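I'd promised Marit the closet room would be cleared by the time she got back from Prineck, and there I was with 4 hours to go and a whole life's worth of black clothes. Everything I own is black! Ruth Wainwright once asked if I was in mourning or in a band.

So I started with the belt, the long one I wore the night I met Ehsan. It had a basket to go into, right there on the wall, and still I couldn't let it just be put away. I'd get one end up and then start thinking about the dance hall, and the rain, and how he'd said 316 was his lucky number (it was his bus).

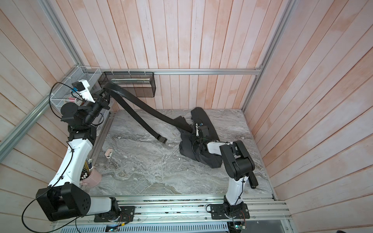 Where do you put a belt when you can't throw it out?

Coiled up in a shoebox, buckle in the middle, with the lid taped shut and the year written on top.

My grandmother told me that, and she had 9 shoeboxes. I found a Bindero box, the one my winter boots came in, and sat down with it on my knees. The black clothes could wait, all those folds and sleeves. Then I heard Marit's key in the door, way too early, and she called out, "Are you done in there?"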